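Trilstead Track Club, Spring Meeting
Minutes for April 24, 2022, as typed up by me, your secretary, mostly from my own scribbles (sorry in advance, my pen died during the budget part)

We got started a little late on account of the parking lot. The January minutes were read and approved with one fix. I had written that the relay batons were lost, and they were in the shed the whole time, in the bucket with the cones. Fixed now!

Money

We have $2,153 in the account after paying the deposit on the timing system for our home meet. The deposit is nonrefundable, which got a few groans, but last year we tried hand timing the 100 and we all remember how long the arguments over third place went on. The rest of the timing bill comes due after the meet. Somebody asked if we could raise the entry fee for visiting clubs and the general feeling was no, at least not this season. Haruna and Kudeck both brought big squads last spring and we want them back.

New spikes for the loaner box were put off again. I would like it on the record that I asked.

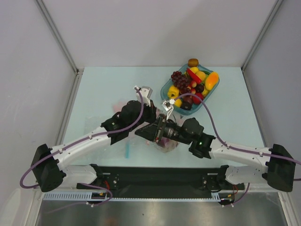 Meet day food came next, and I talked longer than I should have. Last year the kids ran the 800 on nachos and it showed. I'd like the stand to carry more stuff you can eat an hour before a race, so bananas, pretzels, bagels, that sort of thing. A tray full of fruit like the teal one by the two white robot arms, only with the real thing in it, would go a long way at the finish line, and we could set it out right next to the water. This passed without a fight, although the nachos are staying for the parents. I'm buying the fruit the night before and will turn in receipts.

The home meet schedule

Field events start first, with the running events to follow once the long jump is mostly cleared out. Our long jump pit needs raking and more sand before then (it's more of a long jump dent at the moment). Two families offered a truck and the sand place out past the middle school is fine with us picking it up ourselves.

We went back and forth on the order of the distance races. The old way had the 3,200 dead last, and by then half the bleachers had gone home and those poor kids were running for the birds. We're moving it ahead of the 4x400 so the relay closes the day. Motion passed, and there was some clapping, a good bit of it from me.

High jump is capped at 3 misses in a row as usual, and we'll have 7 officials on the field side if everyone who said yes shows up. I'm still short a person for the shot put. It's a sitting job between throws, the view is good, and you get a free lunch. Please call me.

The Joleo trip

The invitational at Joleo is on an all-weather track, so the kids need the short spikes, and they will be checked at the gate. The bus leaves from our lot and is coming back after the last relay, no early rides unless a parent signs the kid out with a coach. I know that was a mess last time. I've made a clipboard for it.

We also talked about whether seventh graders can go. The coaches would like to bring them and the bus has room, so they're in, but only for one running event and one field event each. A couple of parents thought that was stingy. It was put to a vote and the limit stays.
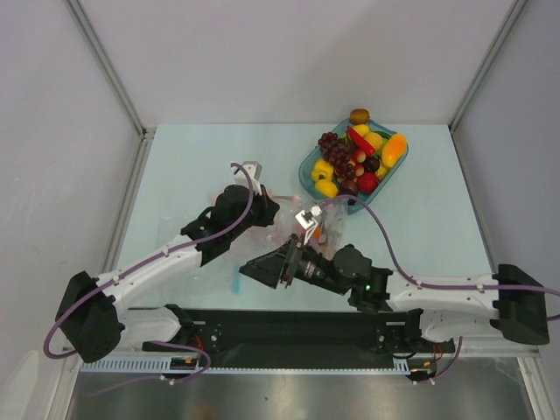

Can an athlete switch events after the entries have gone in?
Only up until the coaches' meeting on the morning of the meet, and the coach has to make the change, so please don't send your kid over to the scorer's table with a note.

Other stuff

The record board in the gym hallway still has the girls' discus mark from 2000 listed under the boys. I've promised to get up on a ladder and swap it, and I will.

Team shirts are in and they're a brighter green than what we ordered. We voted to keep them and ask for some money off. Pick yours up at practice, and check the size before you leave, since we have very few extras in medium.

We wrapped up after that and stacked the chairs. Next meeting will be after the Joleo trip, same room, and I'll send the day around once the coaches have looked at their calendars.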